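FOR IMMEDIATE RELEASE

Flimham kitchen opens to the public this February — and the washing up is on the programme

Free sessions on sinks, racks, plates and the bit after dinner. Drop in, no booking.

Flimham, the shared teaching kitchen run by Grorkex, opens its doors in February with a short run of free sessions on the least loved job in the house. Clearing up. Getting plates from sink to dishwasher without a queue, a puddle or a row.

Sessions run every Friday, 6 in the evening, for three weeks. Two groups a night. Come to one or come to all, they do not follow on from each other.

The idea came from a survey. Grorkex asked people who had used its kitchens what they wanted help with next. 1,751 replies came back. Bread did well, so did knives. But the most common answer by a distance was some version of "the mess afterwards". Several people wrote more than a page. One attached a drawing of their worktop with arrows.

"We had a whole term of pastry planned and then we read the replies," said Estrella Barajas, head of programmes at Grorkex. "Pastry is now in the spring. People wanted to know where to put a dirty plate. Fair enough — I argue about it at home as well."

The kitchen itself

Flimham has a long white worktop with a stainless steel sink set in it and a dishwasher close by, so the plates have not got far to go. Layout is by Consuelo Ponce, who has fitted small kitchens for most of her working life and wanted this one kept plain.

"Sink, worktop, machine. Keep them together," said Ponce. "I go into houses where the dishwasher is accross the room behind a table. Everyone carries dripping plates over the floor. Then they wonder why the floor is like that."

Black-barred window panes run along behind the sink, glowing yellow and orange. Ponce asked for the sink to stay on that side and would not be moved on it.

The plates are plain, round, cream. No pattern. Chosen by the teaching team so that any leftover sauce shows up. 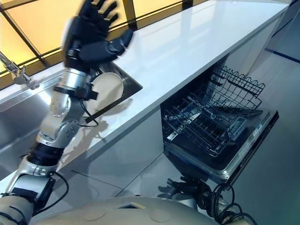
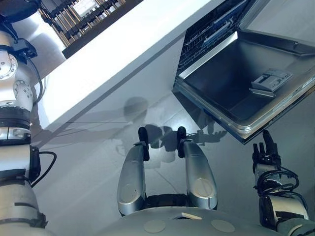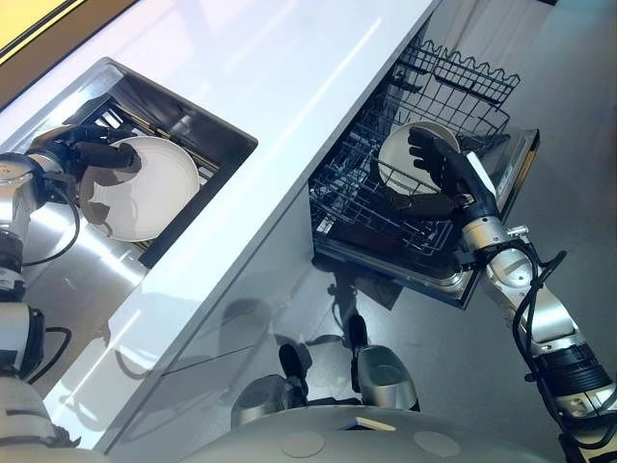 What happens in a session

Groups start with a meal already eaten, so to speak — the table is laid with used plates and the clock starts. First round everybody does it there own way. No advice given. Second round is taught.

Taught part covers:

Scraping, and how much is enough
Which way plates should face in the lower rack
Standing plates upright between the tines, one to a gap
When to open the door (before you pick anything up)
What to leave in the sink and what to leave out of it
Tablets, powder and shutting the dispenser lid properly
Pans, briefly. Pans are a session of their own, maybe in the summer

Teaching is by Tiburcio Medrano, former hotel kitchen porter, and Jovita Sandoval, who ran a school canteen before joining Grorkex. They do not agree on rinsing. Medrano scrapes and loads. Sandoval likes a quick run under the tap first for anything with egg. Both ways will be shown and people can pick.

"A plate on its edge gets water on both faces. Lay it flat under a bowl and it gets nothing," said Medrano. "That is most of the course if I am honest. The rest is practice and not rushing the last few."

Sandoval added: "Load from the back. If you fill the front first you are leaning over wet plates to reach the gaps. I have ruined sleeves like that."

Who it is for

Anyone. People moving into a first flat, people sharing with five others, people who have done it for forty years and would like a second opinion. Children welcome with an adult, there is a step to stand on. Bring an apron if you have one you like, otherwise there are aprons on the hooks. Flat shoes please.

Stools are available for anyone who would sooner sit. Tell us at the door.

Take-home sheet

Each visitor gets a single printed sheet with a loading plan for the lower rack and a space to draw their own. The sheet was put together by Berenice Villaseñor and tested at home by Grorkex staff, who sent it back with coments. It is now on its third version. A large print copy is kept at the desk, ask for it.

Villaseñor is also collecting plans from visitors. Draw yours, hand it in, and it may go up on the wall at Flimham for the rest of the spring.

Getting there

Flimham is on Beltrán Street, ground floor, blue door next to the key cutter. The bus stops opposite. Bike rack in the yard, go through the side gate. Parking is poor, worse after five.

Doors open quarter of an hour before the start. Tea from then. The second group goes in at half past seven, so if you miss the first one just wait.

About Grorkex

Grorkex runs shared kitchens for teaching, community meals and small food businesses. Flimham is its newest. Its other kitchen, Reltau, carries on as normal through February and the Tuesday soup class there is not affected.

Press

Journalists are welcome at any session and can have a go. Interviews with Estrella Barajas or Consuelo Ponce can be set up in the mornings through the Grorkex press desk. Tiburcio Medrano is happy to talk but not while teaching, please catch him after the second group.

Ends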